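Trays, Plates and Spills: Clearing the Table
Published by Kosis Learning for Young Readers
November 21, 2024

When a meal is finished, the table still has work to be done on it. Plates may have sauce or crumbs on them, and a drink may have been spilt. Clearing the table means putting all of this in order so that it can be used again.

A plate should be looked at before it is moved. Scraps of food are scraped into the food bin first. A thin smear that has been left behind is called residue. Residue is easy to wash away when it is fresh. If it is left, it dries and sticks to the plate, and it must then be soaked.

Trays are useful because they have a raised edge, called a rim. If liquid is spilt on a tray, the rim helps to stop it running on to the table. Water on a smooth tray does not always spread evenly. It pulls itself together into a puddle with a curved edge, and the puddle shines where light falls on it.

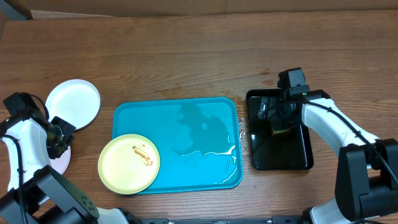
A tray with liquid on it should be kept level. Lay a dry cloth over the puddle and wait for a moment while the cloth soaks it up. Wiping too quickly will push the water over the rim. Plates of the same size may then be stacked, with the clean ones kept apart from the dirty ones.

Wooden tables need care as well. Any drops should be wiped along the grain, the lines that run through the wood. Ask an adult before using any cleaning spray.

Last updated: June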